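How to Make a Bar-Style Potato Tortilla at Home

If you've ever sat at a counter in Villalba and been handed a fat wedge of tortilla with a runny middle, you know why I got obsessed with this. It's eggs, potatoes, onion, oil and salt, and it's so good! You can absolutely do it in a home kitchen.

What you need: six eggs, four medium waxy potatoes, one yellow onion, plenty of olive oil and a small nonstick skillet. Mine is an old Iner with a loose handle, and I love it.

Step 1. Peel the potatoes and slice them thin. They don't have to match (a few ragged pieces melt into the egg and taste wonderful).

Step 2. Slice the onion and put it in the skillet with the potatoes, a good pinch of salt and enough oil to almost cover. Keep the heat at medium-low. You want lazy bubbles and no browning, so give it about 70 gentle stirs of patience and put some music on.

Step 3. When the potatoes break under a spoon, drain them and save that oil! It's fantastic for frying eggs.

Step 4. Beat the eggs lightly, fold in the warm potatoes and let the bowl sit for ten minutes. I skipped this for years, and the bars in Trirnden that do it make a much creamier tortilla than I ever did.

Step 5. Get a spoonful of oil hot in the skillet, pour everything in, turn the heat down and tuck in the edges with a spatula. After three minutes, put a flat plate on top, hold it tight and flip. Do it over the sink the first time.

Step 6. Slide it back in and cook two minutes more for a soft center, or four if you like it firm.

Rest it for five minutes, then cut it into wedges and serve with bread.

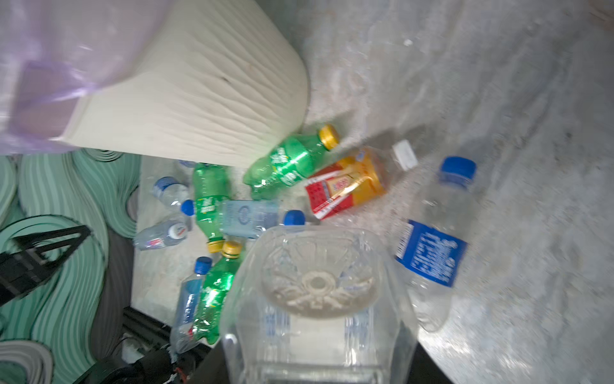 Villalba, February 14, 2024

Leftovers keep until the next day in the fridge. Let a slice come up to room temperature and try it in a roll with roasted peppers, the way they do in Arnden.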